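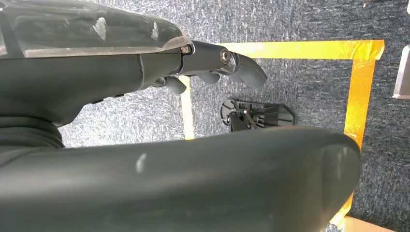
Visit Report: Britau Trade Fair, Hall 3

Prepared by Floor Brouwer, Junier Institute
2019-12-30

Junier took part in the two-day Britau fair as a visiting institution. The catalog listed 131 exhibitors. The purpose of the visit was to review display fittings and printed goods for the visitor area at our Zorkau site, which is due to reopen in May.

Access and layout

Registration was handled at the main entrance and visitor badges were issued without delay. Hall 3 was the last on our route. Aisle signs were clear, although the printed floor plan did not show the side entrance. Rope barriers were in use in the hall, including a red one close to the card display. Our own front desk has asked for a similar arrangement.

Card display

Most of our time in the hall was given to a wooden rack of picture cards. The rack is made of light brown boards set in staggered slots, and the cards stand in it with their pictures showing. They have rounded corners and carry photographs of a park path in autumn, with yellow and orange leaves on the trees. Vertical Chinese characters are printed over the path, together with a small white arrow pointing down. 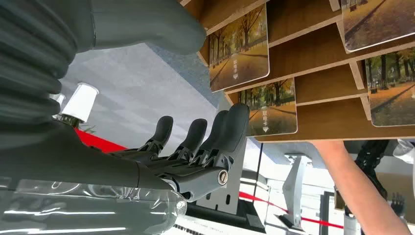

The staggered arrangement would suit the narrow wall beside our reading room, where the present wire stand hides much of the lower row. Our staff also favored a single season for each set of cards. Kong, the supplier we met later that day, can provide racks in a similar style and will send a price list for two sizes.

Follow-up

The price list will be passed to the Zorkau site office on receipt. A request for sample cards with rounded corners has been sent to our printer.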